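I Spent a Morning Teaching a Robot to Do Laundry
3 April 2018

Olton. So I finally got myself invited to the old Drergate building, where a small team has been teaching a robot arm to handle cloth, and I have to say I came home with sore wrists and a whole new respect for my linen closet!

The team is run by Anouk Verstraete, who moved the whole operation over from Flarnstead in December. Their idea is pretty simple to explain. You don't write out instructions for the arm. You pick up a gripper with a camera on it, do the job yourself, and the recording goes into the pile that the arm learns from. One go, from reaching out to letting go, is called a demo, and they had 1466 of them saved when I walked in (488 of those are just picking things up and putting them down again). 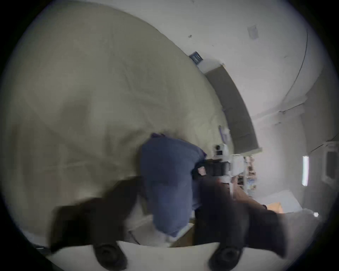 My own turn was on the cloth station, and I was terrible at it. You squeeze the handle, the two fingers close, and you'd think anyone who has ever made a bed could manage that. Nope! I kept coming in too fast and grabbing way too much. Nimal Thambiah, who was coaching me, told me to look for a spot to pinch before moving at all, and with a bunched-up blue cloth lying on a creased beige one, that takes some looking. There are folds everywhere, there's a bit of white peeking out from under the blue, and you have to decide which layer you want. He also wants people to go slowly near the cloth, as blurry fingers are harder for the software to follow. I did 12 demos and he kept seven, which I'm choosing to be proud of.

They do have a remote-control setup too, where you sit at a desk and steer the arm with a pair of levers. Hashini Patwary let me try it for a few minutes. It felt like eating soup with somebody else's hand. She likes it for slow, careful jobs, but for cloth she would take the hand-held one any day, and she gets through around 357 demos a week with it.

The next step is a longer trial with Mladenović, the laundry on the other side of town, where the arm will get to try picking single items out of a heap. Verstraete wouldn't promise me a date. They're looking for more people to come in and record in the meantime, no experience needed, and left-handers are especially welcome. I've already put my name down for another morning.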